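The Small Plate Has Had Long Enough

Every few years somebody rediscovers the idea that you can trick yourself into eating less by shrinking the dishes. The latest version has reached Truldale, where the Westen community center now runs a course on it. I paid my fee and sat through all 3 evenings. I came out hungry and no more convinced than when I went in.

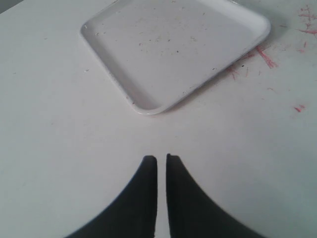
TRULDALE, 16 Sep 2024. The argument goes like this. A portion looks big on a little plate and small on a large one, so people who eat off little plates feel they have had plenty and stop. It is a nice idea. It asks nothing of you except a trip to the housewares aisle, and I suspect that explains most of its popularity.

My trouble starts with the word "feel." The course leader, Nantana Paisan, is a pleasant and patient speaker, and she told us that her own family switched dishes in March and never looked back. I believe her. I also grew up in a house with tiny plates, and what we did was go back to the stove. My uncle went back twice before anybody else had sat down. If a plate can fool a person once, I would like to know how it goes on fooling him after he has noticed that the pot is still full.

When I asked about this, I was told to keep the pot in the kitchen. Fine, but now we are talking about a different rule. Leaving the food in another room may well work, since most of us are lazy. It would work just as well with a dinner plate the size of a hubcap.

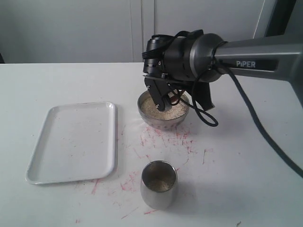 Rice in a steel bowl on a white tabletop.

Then there are the numbers. The handout gives 2,000 calories as the day's target for everyone in the room, which included Ville Kettunen, who hauls roofing for a living, and Etenesh Gashaw, who is retired and describes her main exercise as the crossword. Ville worked out what he had eaten the day before and got 2,699. He was told he had room for improvement. He had carried shingles up a ladder since breakfast, and I thought he looked pretty good on it.

I don't doubt that plenty of people eat more than they want to. I do it myself, mostly standing up, mostly after ten at night, and never off a plate of any size. That kind of eating didn't come up until the last evening, when Hwa-young Shin asked about crackers from the box. The answer was to put the crackers on a small plate.
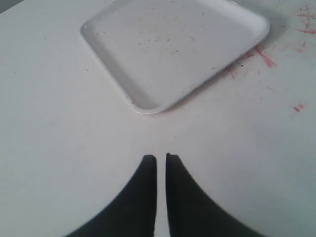

White square tray with rounded corners, set at an angle.

What bothers me is how much of this advice treats dinner as an opponent. The people I know who eat sensibly don't seem to be playing tricks on anyone. They cook most nights, they sit down, they have regular hours and enough money for groceries. You can't sell those things in a set of four. A center that wanted to help Truldale eat better could open its kitchen in the evening, or ask the county why the Flilelwood bus stopped running past the grocery store.

Charoen Wongsuwan, who sat beside me all the way through, has bought the plates anyway. He likes the color. I asked him last week whether he was eating less, and he said he was doing more dishes.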